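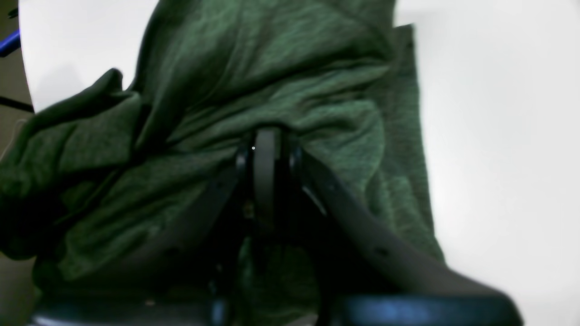

Abb. 1: vermutlich Maschenware, dunkelgrün meliert, in Falten

Textile Warenkunde, Skript Teil 3: Färben und Farbechtheit
Stand: 15. Mai 2023

Nachtrag zur Sitzung im April, bitte die alte Fassung wegwerfen, da war die Tabelle mit den Flottenverhältnissen falsch.

1. Wo wird gefärbt?
Flocke, Garn, Stück oder fertiges Teil. Je früher, desto gleichmäßiger durchgefärbt, aber auch desto unflexibler (Modefarbe steht Monate vorher fest).
Melange: klassisch aus verschieden gefärbten Fasern, vor dem Spinnen gemischt. Geht auch über Fasermischung, z.B. Baumwolle/Polyester, nur eine Komponente gefärbt. Unter der Lupe meist gut zu sehen, mit blossem Auge nicht sicher.
Stückfärbung: Standard bei Uni-Ware. Nachteil Partieunterschiede – deshalb nie zwei Partien in einem Teil verarbeiten!

2. Farbstoffklassen (klausurrelevant)
Reaktivfarbstoffe: Cellulose. Kovalente Bindung, alkalisch fixiert. Gute Waschechtheit, aber Hydrolysat muss raus, sonst blutet es.
Direktfarbstoffe: Cellulose, billig, Nassechtheit mäßig. Nachbehandlung nötig.
Küpenfarbstoffe: Cellulose, sehr echt. Reduzieren, aufziehen, oxidieren. Indigo gehört dazu, ist aber reibunecht.
Säurefarbstoffe: Wolle, Seide, Polyamid.
Dispersionsfarbstoffe: Polyester, HT-Verfahren bis 130 °C oder mit Carrier. Thermosol bei Bahnenware.

3. Rechnen
Flottenverhältnis = kg Ware zu Liter Flotte. Beispiel Betrieb Fokell: 105 kg Maschenware, FV 1:10, also 1050 l Flotte. Farbstoff in % vom Warengewicht, Salz und Alkali in g/l. Wird jedes Jahr verwechselt.
Übung: 3 % Farbstoff auf 105 kg, wieviel Gramm? Lösung 3150 g. Zweite Aufgabe (Jet, 3000 l) zu Hause rechnen.

4. Echtheiten
Wasch-, Reib-, Schweiß-, Wasserechtheit: Noten 1 bis 5, 5 ist am besten. Lichtechtheit: Blaumaßstab 1 bis 8. Nicht durcheinanderbringen.
Reibechtheit immer trocken und nass prüfen. Dunkle Töne nass gern eine Note schlechter oder mehr.
Graumaßstab: einer für Farbänderung, einer für Anbluten. Unter Normlicht abmustern, nicht am Fenster.
Metamerie: zwei Muster gleich unter D65, verschieden unter Kaufhauslicht. Dunkelgrün und Oliv sind da heikel, Grau ebenso.

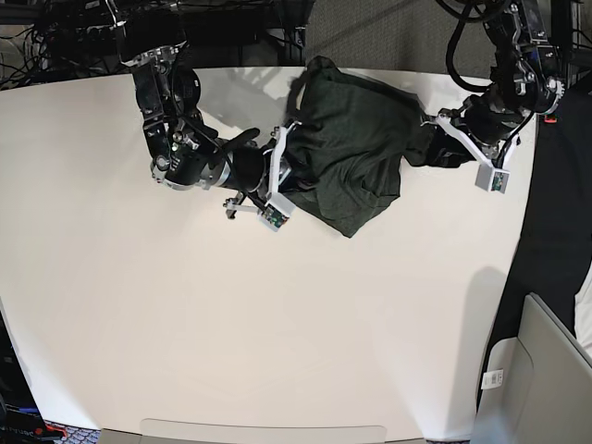 5. Zur Vorbereitung
Musterkarte Tenda mitbringen, dazu Schere und Lupe. Aufgabenblatt liegt im Ordner, Abgabe der Rechnungen bis zur nächsten Sitztung. Wer noch keine Reibprüfung gemacht hat, trägt sich in die Laborliste ein.
Offen: Pigmentdruck, kommt in Teil 4.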